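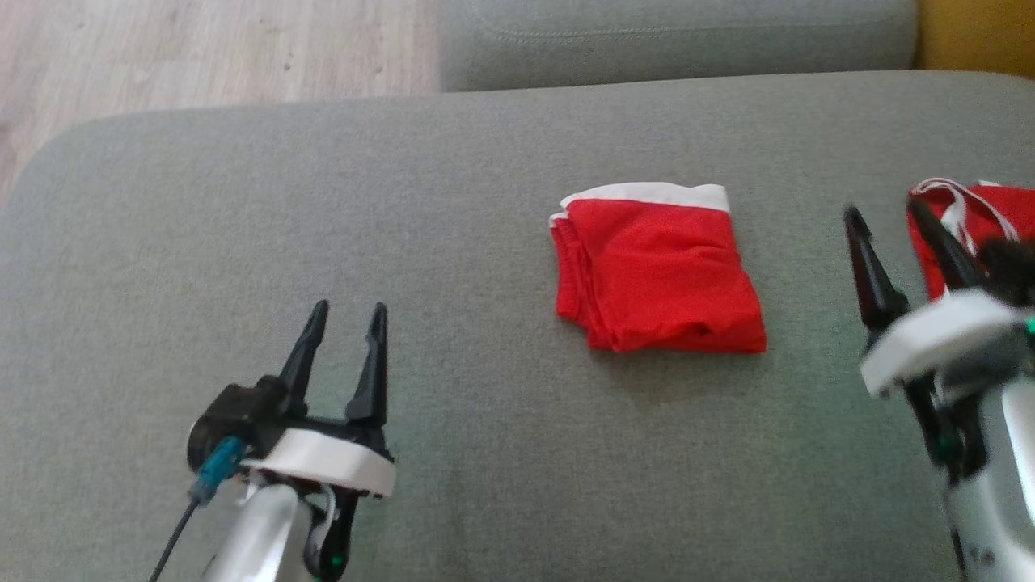

Itarari Editorial
Product Pages Writer, Pastura Upholstery Fabrics

Jun 12, 2025

Lacerda – woven upholstery fabric

Lacerda is a mid-weight woven fabric for sofas, armchairs, footstools and window seats. It has a close, even weave and a matt surface, and it is sold by the metre from the roll or as part of a made-up cover set.

The yarn is dyed before weaving, so the colour runs right through the cloth. There are 6 shades in the range: Sage Grey, Slate, Oat, Mustard, Clay and Ink. Mustard and Clay are popular for scatter cushions against one of the greys. Ink is woven to order from December.

Seat cushions get the most wear, so please turn them once a week and swap left for right where the shape allows. Vacuum with the soft brush. Blot spills with a white cloth – do not rub – and let the fabric dry away from radiators. Covers with a zip may be washed cool and put back while slightly damp. Do not tumble dry.

If you are recovering an older sofa, check the foam first. New fabric over tired foam will wrinkle along the front edge within a few months. Our Drarent foam can be cut to your template and comes with a stockinette sleeve.

Details
Width: 140 cm
Use: general domestic
Minimum order: 1 metre
Full roll: 30 metres
Samples: up to 5, posted free
Lead time: 6 working days for stocked shades
Guarantee: 5 years on seams in made-up covers

Shades vary slightly between dye batches. Order everything you need for one piece of furniture together, and keep the batch label. Cut lengths cannot be returned unless faulty.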